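Trurier Lane Allotment and Garden Society
Minutes of the members' meeting, Saturday, June 27, 2026

Minutes taken by Kamala Unnithan

1. Previous minutes

Agreed, with one correction. The line saying the water butts "have been repaired" should read "have been looked at". The secretary would like it noted that looking at them has not stopped them leaking.

2. Soup lunch

To go ahead in July on the grass by the gate. The blue and green bowls will do again, and members should bring their own spoons. It was claimed that last year's lunch brought in new members. The secretary asked for their names and is still waiting.

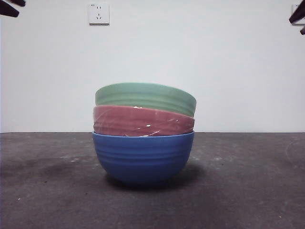
Minutes Book, Vol. 2, p. 825

3. Cellska soil feed

A leaflet from Cellska was passed round. It promises "livelier soil" in one season, without saying how anyone would measure that. The price for the whole site would be £500. Two plot holders had tried a free bag and were pleased with their beans. When asked, both agreed they had also dug in manure this spring and moved the beans to a sunnier bed, so the meeting was none the wiser about the feed.

Proposed: that the society buys enough for one bed, leaves the next bed alone, and plants both with the same beans on the same day. Carried, though there was some muttering about it being a lot of fuss over a bag of powder.

4. Hosepipes and the Hämmerli timer

The Hämmerli timer on the north tap was meant to cut our water use. The last bill was higher. The supporters of the timer put this down to the dry spring, which may be true, but the same people thanked the timer for the low bill after last year's wet one – it can't have it both ways. Meter to be read weekly and the readings pinned up in the shed.

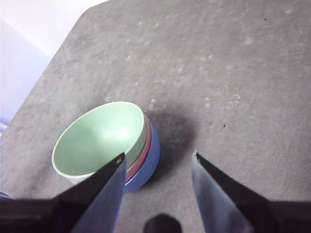
Unnithan wished it recorded that the timer had been set to the wrong hour for most of May, and that blaming the thing before anyone had read the booklet was hardly fair. Accepted. The booklet is to be found and read.

5. Plullunari seed swap

The Plullunari growers have again offered us their "blight-proof" tomato seed in return for our runner beans. Last year's plants got blight. Their letter says these are from a better strain. The meeting was happy to swap, as the beans cost us nothing, but asked that the word "blight-proof" be left off our noticeboard.
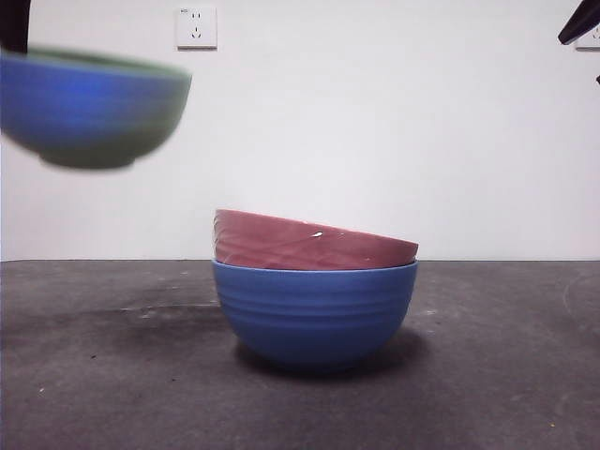 The swap will be by post, and anyone sending beans should dry them properly first. Some of last year's went mouldy in the envelope, and Plullunari were polite about it. Packets to be marked with the variety and the year, in ink.

6. Any other business

The path by plot 2 is still under water after rain. A member offered a lorry load of free wood chip, source unknown. Declined until the source is known.

The bonfire rule stays as it is.

Contact the secretary via the noticeboard | © Trurier Lane Allotment and Garden Society | Back to top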